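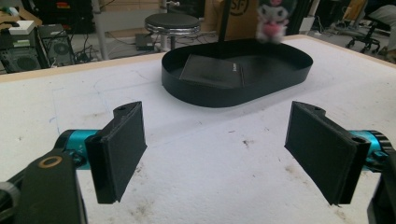

The two-finger gripper over a work table at the Ruseo open day, with the tray behind it.

I went to the Ruseo open day expecting arms behind glass and a man with a microphone. Most of the hour went to a hand-held gripper and a worn white table, and I think that was the right choice.

Visitors could pick up the tool and try to move things with it. There were 15 of us in my group. I am 70 and ran a packing line at Escobedo for nine years, and I still dropped a small box twice. Flat things are harder. A thin pad lying in a tray gives the fingers almost nothing to hold.

Companies should show this part more often. The Kenik show last June had lights, music and one arm doing one trick for 50 people, and I learned nothing about what a machine finds difficult. At Ruseo I got a fair idea of it in a few minutes – mostly from my own mistakes.

My complaint is the time. Each turn was too short, and the talk on jobs was left for the end, when half the group had gone to find the bus. They plan to open again in June. I would put the jobs talk first.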